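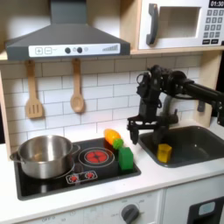
1/ Ten months and a bit under one winter of owning a seven-seat people mover, and I have opinions. Settle in or mute me.

2/ The vehicle is a Matos Emholm, bought used. Matos named the thing after a town, I gather, in the hope you'd picture fjords. Mine smells of hockey bag.

3/ We came to it the way everyone comes to a minivan, by first spending a year looking at SUVs with a third row. I have sat in many third rows. I am a grown adult with adult femurs and I have been folded into those seats like a lawn chair while a salesman told me it was "surprisingly roomy back there." He was standing in the parking lot when he said it.

4/ The Emholm's third row takes an actual person. My brother-in-law rode in it to Numthorpe and back and complained only about the music.

5/ Sliding doors. I held out against sliding doors for years on grounds of dignity. Dignity is a kid flinging a hinged door into the side of a stranger's pickup outside the rink. I've written that cheque. I'm a sliding door man now.

6/ The doors are powered, and they're slow. Stately, even. You press the button and the door considers its position. In November, in sleet, with groceries, this takes roughly the length of a curling match.

7/ There is also a beep. One beep to say the door will open, a second to say it's opening, and a third once it has opened, in case you'd stopped watching. I found the setting to turn it off. It turns off the third one.

8/ Someone will ask about fuel so let's get it over with. It's the hybrid. In summer it's very good and I'm insufferable on the subject. In January the engine runs at every red light to keep us from freezing, and I don't bring it up at parties.

9/ Tires. The previous owner threw in a set of winters on steel rims, and I thought, how generous. They were older than my youngest. A new set of Sonby winters came to 3932 dollars less than nothing I'd budgeted, by which I mean I hadn't budgeted anything and my spouse keeps the spreadsheet.

10/ OK, people are replying in horror. It did not cost 3932 dollars. That was the whole year's running costs, tires and insurance and a windshield included. I write these on my phone in a parking lot. 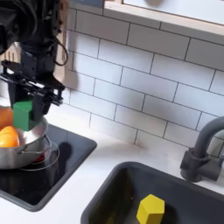 11/ The windshield, then. A rock off a gravel truck, kilometre 119 of the drive out to Numthorpe. I know it was kilometre 119 because I had just said aloud how many kilometres we'd gone without incident.

12/ It's a big windshield. You can see the whole sky in it, which is lovely until a glass shop quotes you for the whole sky. Then there's the camera behind the mirror that has to be recalibrated, and that's a separate line on the invoice, and that line has its own shop supplies fee.

13/ Driving it. Nobody buys one of these for the corners, but I took it down the escarpment road last fall and it was completely composed. The stuff in the cupholders was less composed. There are a lot of cupholders. I've found a granola bar in one I didn't know we had.

14/ The steering feels like stirring porridge. Pleasant porridge. You're going to the arena, you don't need to feel the road, you know the road, it's mostly patches.

15/ Where it does get me is parking. The backup camera is superb and the sensors are hysterical. It shrieked at a snowflake. It shrieked at tall grass at the campground for a full minute while a man in a lawn chair watched me reverse away from nothing.

16/ Towing! I forgot towing. It's rated for 2000 pounds in the configuration I have, so a small utility trailer and some optimism. We took a chest freezer and a couch to the in-laws and I'd do it again. My neighbour with the half-ton asked why I hadn't borrowed his truck. Because then I'd owe you a favour, sir.

17/ Seats. The middle row slides and the back row disappears into the floor. The middle row doesn't disappear. It comes out, in theory, and each chair weighs about what I did in Grade 9. I took them out once for a sheet of plywood and stored them in the garage, where for a week everyone in the house drifted out to sit in them. They're the best chairs we own.

18/ With everything flat or out it swallows a 4x8 sheet with the hatch shut. I've tried this with friends' large SUVs and every time there's a bit of rope involved, and a red rag, and a tense drive home.

19/ The infotainment. I'd rather not. It asks me to accept a disclaimer every time I start the car, and I've accepted it so often that I must have agreed to something awful by now. The heated seat controls are three taps deep. The hazard lights, mercifully, still get a button.

20/ A few of you asked about the Sonby tires. Quiet, good in slush, decent on ice, a bit squirmy once it warms up. I left them on too long in spring, as is tradition.

21/ Reliability so far: one recall for a bit of trim, one dead key fob battery, and a rattle from somewhere near the left rear that stops whenever the dealer's technician gets in. He's very nice about it. I think he thinks I'm lonely.

22/ Oil change yesterday. The sticker on the glass has 7/17/26 written on it in ballpoint along with a mileage I can't read, so I'll be guessing at the next one. They also offered me a cabin filter for 30 dollars and held up the old one with a leaf in it, like a doctor with an X-ray. I bought the filter.

23/ Would I get another? Yes, in the same colour, with the bigger trim level's roof racks and somebody else's beeps. My kids want it noted that they voted for the truck.

24/ Going in now, practice is over and the left door has started opening.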